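Pinza Lanz de dos dedos, probada en tareas domésticas: reseña de Adaeze Chukwu

Precio del conjunto de prueba: no publicado. Software de control: Futow, versión 2. Calificación: apta para laboratorio, no para cocina.

La pregunta de partida era limitada: si un manipulador de mesa puede recoger lo que queda sobre una superficie después del desayuno. Quedan fuera fregar, doblar ropa y abrir puertas. El fabricante habla de "asistencia doméstica general", expresión que la hoja técnica no define.

Configuración. El montaje ocupa un extremo de la mesa y requiere calibración previa. La nuestra consumió 20 minutos, repetidos cada vez que se desplazó la base. El manual tiene 818 páginas en la edición completa; el capítulo de agarre es correcto y el de recuperación de errores remite dos veces a un anexo inexistente.

Agarre. Con piezas pequeñas, rígidas y ligeras, el cierre es progresivo y no deforma la pared. Un vaso de plástico tumbado obliga a elegir entre sujetarlo por el diámetro o por los extremos; el planificador propone ambas opciones y no explica cuál prefiere. Las asas de cerámica siguen siendo el punto débil: la estimación de orientación falla con facilidad y no conviene dejar el equipo sin supervisión.

Percepción. Los plásticos transparentes degradan la lectura de profundidad. Las botellas a medio llenar añaden un centro de masa variable que el modelo no contempla.

Tiempo. Un ciclo de 400 segundos para ordenar una mesa pequeña no compite con una persona. Sí tiene sentido en banco de taller, con piezas repetidas y posición conocida, que es donde Ganddale lo ofrece desde marzo.

Tarea de referencia: el vaso verde menta con el número 2, junto a la taza.

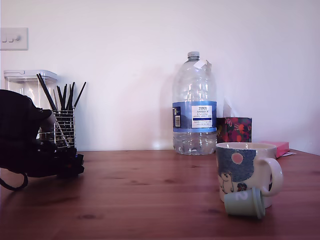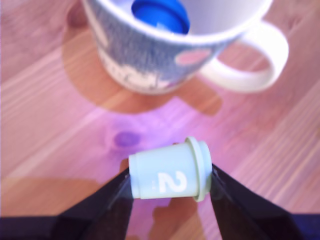 Ingeborg Leitner: En el taller de Jostcombe llegamos a la misma conclusión con otra pinza. Para alimentar una prensa con piezas iguales, ningún problema. En cuanto mezclamos tamaños en la bandeja hubo que volver a poner a un operario. Echo en falta en la reseña el desgaste de las yemas, que para nosotros fue el mayor coste de mantenimiento.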